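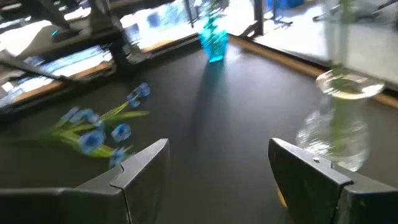 Surely you just put them in until the vase is full, a learner wrote to us after the last edition, and we have kept the remark because it is a perfectly fair place to begin. Plenty of people have been doing precisely that with flowers for years, and nobody has come to harm. All the same, if you have ever stood back from a vase with the uneasy feeling that something is leaning, or hiding, or simply glaring at you, then this chapter should help you to put a name to it.

Contents Previous Next Glossary Index

July – the Dakstead course team

Chapter 4
Vases and Artificial Stems

In this chapter we leave the cut flowers of the earlier lessons in their buckets and turn to artificial ones. Some of you will be pleased about that and some of you, I suspect, will be a little put out. Do give them a chance. An artificial tulip will let you move it 10 times in a morning without sulking, and for a beginner that patience is worth a great deal. You can try a stem on the left, take it out, try it on the right, go and have your lunch, and come back to find it just as you left it.

What an artificial flower will not do is find its own place. A fresh tulip goes on growing in the vase and bends towards the window, so that by the next day it has often undone your work and made a nicer job of it. The artificial kind stays put, and any bend you want has to come from your own fingers (if the stem is wired) or from the way it rests against the rim (if it isn't). We shall come back to bending in the second half of the chapter, so please don't start twisting things just yet!

Laying out

Before anything goes near a vase, lay your stems down flat. Clear a good stretch of table first, and choose a plain, dark one if you have the choice, or spread a dark cloth over a pale one. Bright petals show up well against it and you will notice straight away if you have two yellows that don't get on. Put the stems down with a bit of air between them. They needn't be in rows, and a rather untidy slant is fine so long as you can pick up one without dragging its neighbour along by the leaves.
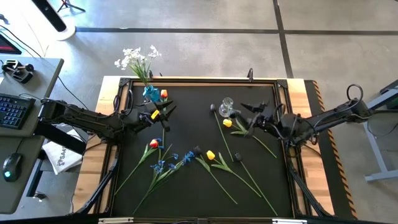

Figure 4.2 Artificial tulips and a sprig of blue flowers laid out on a black surface, with white flowers standing in the blue vase and the clear vase empty.

Look at the white bouquet in Figure 4.2 and then at the loose flowers. The white blossoms are small and star-shaped, and together they make a light sort of cloud with no one flower asking for attention. A tulip is quite another matter. It has a single bloom on a long stem, and wherever you put it the eye will go there first. The blue sprig falls somewhere in the middle, with many small blossoms strung along its length, and it is the stem most of our learners overlook. In this book we call the three kinds clouds, heads and lines, and you will meet all of them again in the Rungrueang exercises on page 62.

Now the vases. A coloured vase, such as the turquoise one, has already made up its mind about something, and your flowers have to live with it. White is the easy answer, and a good one. Red and yellow are braver, and I would urge you to try them at least once, if only to see what happens. A clear vase lets every stem show, crossings and all, so whatever muddle you make at the bottom will be on view along with the blooms at the top. With fresh flowers the water softens this slightly. With artificial ones there is often no water at all, and the lower part of the stems deserves as much care as the upper.

Vases also differ at the neck. A narrow neck holds the stems together for you and sends the blooms outwards above it, while a wide rim lets them slide off to the side, generally the one you didn't want. The Uta method, taken up in section 4.2, begins with a single line stem laid against the rim as a rest for the others. The Vornus method starts with the heads – usually 2 of them, set at different heights – and fills in afterwards. Neither is the correct one, and many people end up with a mixture of both.

Before you read on

Choose a cloud, a head and a line from whatever you have in the house, and lay them out flat beside two vases of different shapes. Leave the vases empty for now. Spend 10 minutes moving the stems about on the table, and make a note of which flower you keep picking up first.

4.1 Reading the neck of a vase

Take the narrower of your two vases and hold a single stem just above the opening, without letting go of it.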